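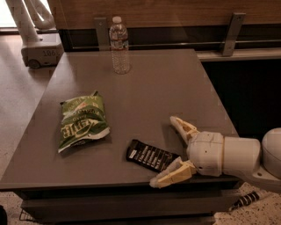 Workshop notebook, Tuesday, August
Job: Coughlan kitchen, painted doors and drawer fronts

7.40 am. Started with the doors that Cormac glued up yesterday. Two of them are out of square by a bit more than I like, both tall pantry doors. I measured the diagonals twice, and then once more with the other tape, and the difference stayed. I think the clamps pulled the lower rail. I will plane the hinge side on these two and keep the reveal even on the visible side. Cormac should look before I cut anything.

Panels: the MDF centre panels were cut to the drawing, but the drawing gives the groove at 11 mm deep and our cutter is set for less. So the panel touches the bottom of the groove on the long doors. For painted work it is maybe no problem, but I prefer a small gap for glue. Trimmed all the long panels on the table saw. The short ones I left. 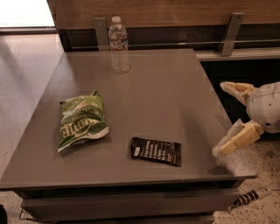
Maeve Gilmartin asked whether we should not change the drawing too, so the next person does not repeat the same thing. She is right. I wrote the new panel size in pencil on the shop copy, and she will correct the file in the office. Please do not use the older print, it is still hanging beside the saw.

Primer. First coat of the Zovik primer on the back of the drawer fronts. It goes on well but the colour is more yellow than the last tin. I kept the lid with the batch sticker in case the client sees a difference under the white. Sanding between coats with 240 grit, by hand on the mouldings. The inside corners of the frames are slow. I tried the small foam pad and it rounds the edge too much, so I went back to folded paper.

Hinge boring: 37 mm from the front edge for the line of holes in the cabinet side, as always. The jig had moved, I found it on the second cabinet. First cabinet has holes a little too far back. I plugged them with glue and dowel and will bore again tomorrow when it is hard. This was my mistake, I did not check the stop after Áine used it for the Jument wardrobes. I have now marked the stop position with a knife line.

2.15 pm. Teresa Buckley telephoned from the site. The wall behind the sink run is not straight, and she wants a scribe of 60 mm on the left end panel instead of the one we planned. We have enough of the same board for it, but only if I turn the grain direction on the toe kick. It will be painted, so nobody will see the grain. I said yes to her.
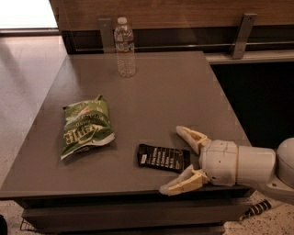 That leaves the filler beside the fridge, which I have not cut yet. I will wait for her measurement at the floor and also at the top, because the ceiling there was corrected by the plasterer last week and I do not trust my old number.

Still open:
Drawer runners from Celtilico, short by one pair. Milagros is calling them.
Order 100 more of the confirmat screws, the box is almost finished.
Rebore first cabinet.
Second coat of primer on the fronts, then turn them and do the faces.
Ask Cormac about the pantry doors before planing.

Dust extraction on the router table is weak again. I cleaned the filter and it helped a little. The hose has a split near the collar, and I put tape on it for now.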